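桌面推块工作站，末端只是一根杆子，复位和记录要按什么规矩来？

发布在：机器人与自动化 > 操作规范与安全
浏览 2895

Plevstead的小徐

我们组最近接手一个桌面操作的工作站，六轴臂，末端没有夹爪，装的是一根竖直的圆头杆，用来在木板上推彩色积木。任务大多是“把同色的推到一起”“把某一块推到右下角”这一类。之前的同事留下一份操作说明，只有一页，写了开机顺序和急停位置，别的都没有。

现在三个人轮班操作，每个人习惯不一样。有人每轮结束都把积木全部打乱，有人接着上一轮的位置继续做。有人把杆子抬得很高才去摆积木，有人杆子就停在板子上方，手直接伸进去。结果是记录对不上，上周还有一次手背被杆子蹭到，没有受伤，但是把人吓了一跳。

我想写一份正式一点的规程，主要想问下面几件事：

一，一轮开始之前，积木的初始位置要不要规定？规定到什么程度？
二，人手进入工作区的时候，机械臂应该处于什么状态？只按暂停够不够？
三，木板要不要固定在台面上？我们现在是直接放着的。
四，什么情况下一轮数据应该作废？

我们不是产线，没有围栏，速度也不快。不想搞得太复杂，但也不想再靠口头约定。

回复 3 条

Corrado Ruggiero
已采纳

我在Jindcombe负责类似的工作站，规程改过11版，下面是目前在用的内容，你可以按自己的情况删改。

先说人手进入工作区。只按软件暂停不够。暂停以后控制器仍然带电保持，别人在另一台电脑上点一下继续，臂就会动。我们的要求是：摆积木之前，杆子先回到停放位，停放位在板子范围以外，然后切到保护性停止，示教器由摆积木的人自己拿着。谁的手进去，控制权就在谁手里。摆完以后人退出来，由同一个人解除停止。这一条没有例外，赶进度的时候也一样。

杆子虽然没有夹爪那种夹伤的风险，但是它细，接触面积小，同样的力压在手上比平面难受得多。圆头只能减轻一部分。做风险评估的时候，要按实际的末端形状去测接触力和压强，不能直接套用机械臂出厂资料里的数值。杆子和台面之间会形成挤压，所以最低高度要在控制器里设硬限位，不要只写在程序里。限位改动要登记，写明改动人和原因。

初始位置的问题，我们的做法是分两种轮次。一种叫“定位开局”，按参考照片摆，用来做对比测试。另一种叫“自由开局”，随便摆，但是必须满足三个条件：所有积木都在板子上，没有叠放，没有积木压在边缘。两种轮次在记录表里分开填，不能混。

定位开局不需要写坐标，一张参考照片比文字管用。拍的时候注意和操作时的视角一致，整块板子都要拍进去。

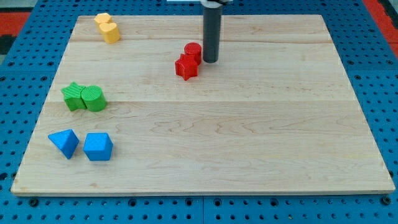 定位开局参考：同色积木成对放置，板子右半边空着

摆的时候对照照片，看颜色、形状和大概方位。同一对里面谁在左谁在右，也要和照片一致，因为推块的时候杆子从哪一侧接触，结果差别很大。挨在一起的和中间留缝的也不要弄混，星形和圆柱靠紧以后推其中一块，另一块常常跟着走。

板子要不要固定，我的意见是要。台面如果是带孔的，用低矮的挡块卡住板边就行，挡块不能高过板面，不然杆子沿边缘走的时候会撞上。固定之后在台面上做一个标记，每班开始时看一眼板子有没有偏。没有固定的板子被推几十轮以后会慢慢移动，单看一轮看不出来。

作废的标准我们写得比较死：

中途有人手进入工作区，作废。
积木掉出板子，标记为失败，不作废，但是要写明是哪一块。
板子移位，作废，并且往前查到上一次核对为止。
触发保护性停止，作废，同时填异常记录。
操作员觉得“做得不好看”，不能作废。

最后一条最容易出问题。操作员会不自觉地把不顺的轮次删掉，留下来的数据就偏了。我们现在规定操作员只能标记，不能删除，删除由另外一个人复核之后再做。

换班的时候，交接的人要一起做一次急停测试，签字。整个过程用不了多久。

Ornel_老周

楼上写得够细了，我说一个简单的。我们这边就是一张贴在桌边的纸，先停，再伸手，人退开了再启动。固定板子我觉得没必要，歪了用手扶正就行。

参考照片倒是可以有，新人看得懂。

Gladys Simiyu

同意Corrado说的大部分内容，补充几点，另外有一处不太一样。

关于板子，我不建议用手扶正。扶正之后的位置和之前的位置之间总有差别，记录里又没有写，后面分析的人就不知道从哪一轮开始变了。要么固定，要么每次移动都登记。

关于停放位，我们用的是Oddsson的一套工位管理软件，可以把“杆子在停放位”设成解除停止的前提条件。没有这种软件的话，在程序里读一下当前位姿再放行也可以，但是这只能算操作上的提醒，不能当作安全功能来写进风险评估。这两样东西在文件里要分开写。安全功能要走安全控制回路，有对应的性能等级要求，普通程序里的一个判断语句不算。很多小组的规程就是在这里含糊过去的。

不一样的地方是急停测试。每次换班都做一次，我觉得可以，但是急停会让有些型号的制动器频繁动作，厂家手册里一般会写检查周期和方法，先看手册。我们是每天开工时测一次急停，换班时只检查保护性停止。你们三个人轮班，按这个频率应该够用，最后还是以你们自己的风险评估为准。

维护方面，末端杆子的紧固要列入检查项。推块产生的是侧向力，时间长了螺钉会松，杆子有一点歪，接触点就偏了。我们这里每2000轮左右拆下来检查一次，重新上紧之后要重新标定工具中心点，标定结果和日期写进设备日志。积木也要看，边角磨圆了或者表面起毛了就换，换的时候同一种形状一起换，不要新旧混用。

还有语言指令的写法。如果你们的记录里带任务描述，要先定一张词表。同一块积木，有人叫“方块”，有人叫“立方体”，有人只说“蓝色那个”，可是蓝色的不止一块。词表贴在操作位旁边，写不进词表的说法就不要用。或者反过来，允许随便说，但是另外加一栏填标准名称。

规程定稿以后找2个没参与编写的人照着做一遍，看他们在哪一步停下来问你，问到的地方就改。

Plevstead的小徐 评论了 Corrado Ruggiero 的回复

谢谢，控制权跟着人走这一条我们直接用了。板子先用挡块卡住试一段时间。想再问一下，异常记录和普通记录是放在同一张表里，还是分开？

Corrado Ruggiero 评论

分开，用轮次编号对应。异常记录要给安全负责人看，放在一起翻起来太慢。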